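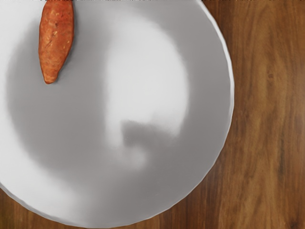 Clirik Crank Slicer Review
By Amnuay Panyasiri
January 17, 2024

The Clirik is a hand-crank slicer for firm vegetables. You clamp it to the edge of a counter, drop the vegetable in the feed tube, and turn the handle. It comes in a plain cardboard box with the body, the clamp, a pusher, two drums and a folded sheet of instructions. One drum slices and the other makes thick sticks. There is no grating drum, so if you want to do cheese or carrots for salad you will need something else.

I bought mine in May to replace a Hilitz mandoline that had gone dull. I cook a lot of root vegetables, mostly sweet potatoes, and I wanted thin rounds that would bake evenly without having to watch my fingertips the whole time.

Setup

Putting it together took a couple of minutes. The drum slides onto the shaft and a wing nut holds it. The clamp opens wide enough for my counter but would not fit over the rolled edge of my kitchen table, so measure first. The rubber pads did not leave marks.

The instruction sheet is poor. It shows the wing nut on the wrong side in one drawing, and it says nothing about which way to turn the handle. It is clockwise, with the handle facing you.

Sweet potatoes

This is what I use it for most. A raw sweet potato is hard, and on the mandoline I had to lean on it. With the Clirik the drum does most of the work. Long, thin ones go in whole. Anything wide has to be cut in half lengthwise, and then you get half rounds. I don't mind that for a gratin, but for chips I would like full circles and the tube is simply too narrow.

You can leave the skin on. Scrub it well and trim the ends first. The slices come out even until you reach the last bit, which tips over in the tube and comes out as a wedge. I put those pieces in soup.

For chips I bake the slices for 20 minutes, turn them, and keep checking until the edges are brown. They shrink a lot. Two large sweet potatoes make enough for two people, or for four if there is other food on the table.

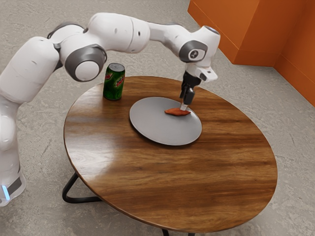

One small piece on the plate.

Other vegetables

Beets are fine but messy, and the pale gray plastic around the feed tube has a pink stain now that will not come off. Potatoes are easy. Zucchini is a bit soft and the pusher mashes the end. Onions were a failure – the layers separate and jam behind the drum, and then you have to take the whole thing apart with your eyes running. Cabbage works if you cut it into narrow wedges.

The stick drum is less useful. The sticks are too thick for slaw and too short for fries. I have used it for stew and that is all.

Cleaning

The drums can go in the dishwasher. The body can't, and it has a groove behind the shaft where starch dries hard if you leave it overnight. An old toothbrush gets it out. Take care with the slicing drum, which is sharp on the outside.

Compared with the Cokberg

My sister has the Cokberg model, which costs more and stands on a suction base. I have used it at her house several times. The feed tube is wider and it holds most vegetables without cutting them down. The suction base lets go on anything other than a smooth surface, though, and I prefer the clamp. Her slices are no thinner than mine.

I ordered from Kamolrat and the box arrived with one corner crushed, but nothing inside was damaged. They also sell the drums separately, which I will probably need for the slicing one at some point.

Good: even slices, solid clamp, easy to turn.
Bad: narrow tube, bad instructions, stains, no good for onions.

I would buy it again for potatoes and sweet potatoes. If you mainly slice onions, get a good knife.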